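Brancombe Street Neighbors
Minutes of the Monthly Meeting
January 17, 2022, 7:00 p.m., upstairs room at the Ban Street Library

Geum-ok Sung in the chair. Minutes taken by the secretary, with apologies in advance for the handwriting they were typed up from.

Welcome

Geum-ok thanked everybody for coming out on such a raw evening, and gave a special welcome to the two new households from the Warnarent end of the street, who had walked the whole way up the hill. The December minutes were read and approved with one correction: the carol singing finished at eight, and the cocoa went on until half past nine.

1. Snow clearing

The rota for the steps beside the bakery worked well over the holidays. There was some discussion of whether the lower steps belong to us or to the city, and we spent longer on this than we meant to. Geum-ok has written to the public works office and will write again. In the meantime the even-numbered houses will carry on with the lower steps and the odd-numbered houses with the upper ones. The salt bin is low. A fresh delivery has been ordered and should be here before the end of the week.

2. Money

The account stands at $400, with the insurance still to come out of it. Dues are coming in slowly, as they always do in January, and members are asked to drop theirs through Geum-ok's door in an envelope with a name on it -- two arrived last month with no name at all, and we would dearly like to thank the right people. It was agreed to leave dues at $18 a household for the coming year.

3. February supper

This took up the better part of the evening, and very pleasantly too. The church hall is booked for the second Saturday in February, doors at five thirty, food at six. We can seat 80. Tickets will be on sale at the bakery counter and from Geum-ok, and children under 14 come in free if they are with a grown-up.

The menu will be potluck again, with the soup made in the hall kitchen on the day. Last year we had a great deal of potato salad and hardly anything green, so there will be a sign-up sheet this time, and people are kindly asked to look at what is already on it before writing anything down. Please label dishes that contain nuts. A member asked whether store-bought pies would be frowned on, and the answer from all sides of the room was a warm no.

We also talked about what to eat off. The feeling of the meeting was strongly against paper plates, which went soggy under the gravy last year, and in favor of everyone lending real ones. They needn't match. Flowered dishes with wavy rims will look perfectly at home next to plain gray plates, and the long tables are all the prettier for a mixture. Anyone lending should put a bit of masking tape with their name on the bottom of each piece, so that everything finds its way home on Sunday.

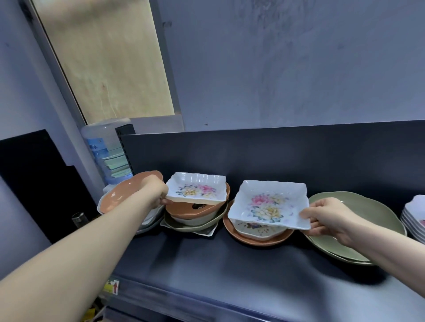 4. Zultley Lane footpath

The footpath behind the lane is muddy again and the handrail is loose at the bottom. A member who uses it every day with a stroller told us it is getting hard to manage, and several others agreed. The secretary will report the handrail to the city and send along a note about the mud. There was an offer of wood chips from a member having a tree taken down, and this was gratefully accepted, provided the city has no objection.

5. Any other business

A green umbrella and one child's mitten were left behind after the December meeting and are at the library desk.

The reading group would like more members. They meet in this same room on Thursday afternoons and are starting a new mystery, so it is a good moment to join -- no need to have read anything beforehand.

Geum-ok reminded us that the library closes its upstairs at nine and that we had gone past it last time. The meeting closed at ten minutes to.

Actions
Second letter to public works about the steps: Geum-ok
Sign-up sheet and tickets to the bakery: Geum-ok
Report on handrail and mud, and question about wood chips: secretary
Masking tape for the plates: secretary

Next meeting: same room, same time, in February, after the supper.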